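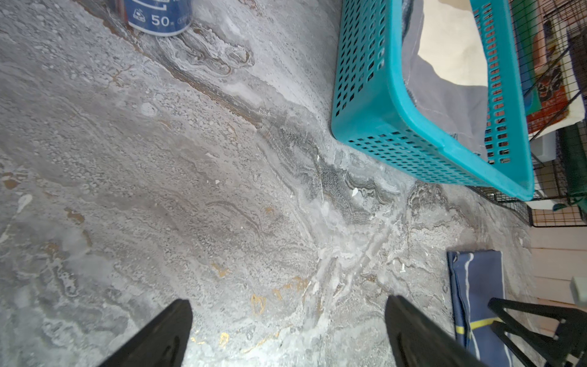
7 March 2026, floor pickup rig, Zonevdale

Came in to finish the soft goods runs and ended up spending most of the day on a fault. Writing it down while I still have the order of things straight.

**What happened**

Episode 12, approach to the teal basket. The arm came down normally, fingers open, then kept going after the floor limit should have stopped it. Left fingertip touched the floor and pushed. The controller tripped on joint torque and the arm held where it was. I hit the e-stop anyway and left it in for the walkaround.

No one inside the tape at the time. No damage to the floor that I can find. The left fingertip has a scuff on the outer corner. The pad is still bonded.

**Log**

- Floor limit in the config was correct.
- Limit actually loaded at startup was 3 mm below the real floor.
- Torque trip came at 67% of rated on the wrist joint. The trip is set there on purpose, so that part worked.
- No dropped packets, no camera lag worth mentioning.

The loaded value came from the old Clelurano profile, the one for the previous fingers. Those were shorter. The new ones went on Thursday and the tool length was updated in one file but not in the one the launcher reads. Every run since then has had the wrong limit. We got away with it because the earlier targets were all up off the floor.
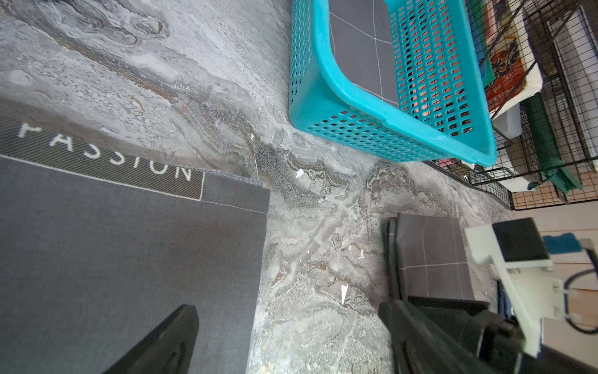 After the reset I jogged the arm by hand over the open floor between the rug and the basket, at slow speed, and stopped well short each time to measure. With the corrected tool length the gap matched the readout at every spot except over the rug, where it reads low by the thickness of the rug. Fair enough. The planner has no idea the rug is there. For now the rug corner is a no-go area and I've put it in the map as a box.

Also checked the cable at the wrist, as I wanted to rule out a snag. Moved it through full rotation both ways. It clears the bracket, but I don't love how far the loop stands out. Needs a clip. We have the Hennessy ones in the second drawer, the small size.

**Retest**

Ran the same approach at quarter speed, then half. Stopped at the limit both times. Did not go to full speed. Torque on the wrist stayed flat.

Pulled the earlier runs from this week and checked them for floor contact by looking for the torque bump. Went through 93 in total. One has a small bump near the end that could be a touch or could be the basket rim. Flagged it, left it in the set for now.

**Still to do**

- Make the launcher refuse to start if the two tool files disagree. This is the real fix. Changing the number by hand is how we got here.
- Delete the Clelurano profile from the rig machine, keep a copy on Skancombe.
- New left fingertip pad, or at least swap left and right and watch the scuff.
- Clip the wrist cable.
- Add a line to the tool change sheet: jog to the floor and measure before the first run.

Arm is parked and locked out, tag is on the e-stop. Please don't run it at full speed until the launcher check is in. Half speed is fine if you need it Monday, but keep off the rug.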